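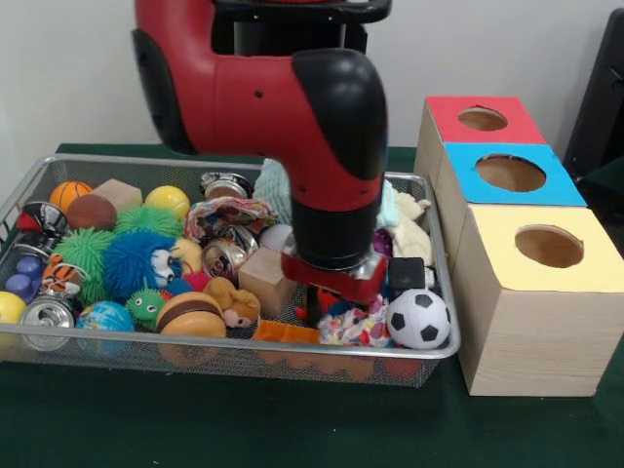 鳥好きのみなさん、5月のうれしいニュースです!うちの近所の小鳥専門店「クラヴム(Clavum)」が、インコの体重測定会を始めました。予約なしで行けて、1羽につき2分くらい見ておけば大丈夫。

さっそく私も、オカメインコのグヴィスを連れて行ってきました。キャリーから出すまでにちょっともめましたが(冠羽がピーンと立ちっぱなし)、止まり木つきのはかりに乗ってしまえば意外とおとなしいんですよね。結果は先月より2グラム増。おやつのヒマワリ、やっぱりあげすぎかな……。

店主のダミル・オメロヴィッチさんによると、換羽の時期は体重が動きやすいので、毎朝ごはんの前に量るのがおすすめだそうです。記録用のノートも置いてあって、私の番号は913番でした。こんなに来ているなんてびっくり!

参加費は1000円で、爪のチェック込み。爪切りはエレニ・ニコライディスさんの担当で、こちらは別料金です。受付は午前10時から。お昼前は混むので、怖がりの子は早めがいいと思います。わが家は来月も行きます。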